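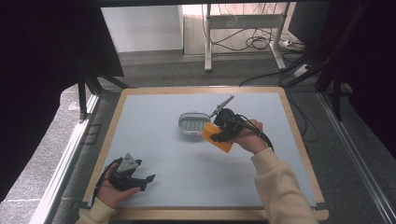
Clear tray task, both grippers out of their holsters.

Reading time: 2 minutes
Last updated: January

To: handling-practice list
Re: Draft 3, section on finger pads

Naheed Bangash wrote:
> Section 4 says pads get replaced "when worn." My people at Cistier
> want to know what worn means. One of them thinks it means gone.
> Can we have a number?

Naheed,

You can have a number. The one I'd propose is 300 grasps between looks, and a look means eyes on both pads, with the tool set down. The Cheema rig logged 2,769 grasps last quarter and the sheet shows pads checked 10 times, which I make a good deal short of that. The sheet does have a very nice header.

As for "worn," I'd take the word out and put in things a tired person can spot: scuffing on the face, creases, anything hanging off the bottom edge. The pads below would fail on the last one, left and right both, and I would like the standard to be able to say so without a meeting. 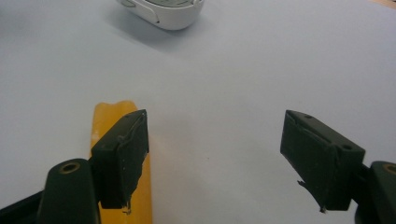
Proposed wording for 4.2

4.2.1 Inspect both pads every 300 grasps and at the start of each shift.
4.2.2 Any loose strand or torn strip: stop, trim or replace, write it down. Trimming twice counts as replacing.
4.2.3 Replace in pairs. Trastness objects on grounds of cost. Noted, again.
4.2.4 Keep cables clear of the wrist before picking up a tool.

Niretier wants a photo with every log entry. I'm for it if somebody else names the files.

Comments to the list please, not to me in the parking lot.

We use cookies to remember your list preferences. Accept / Manage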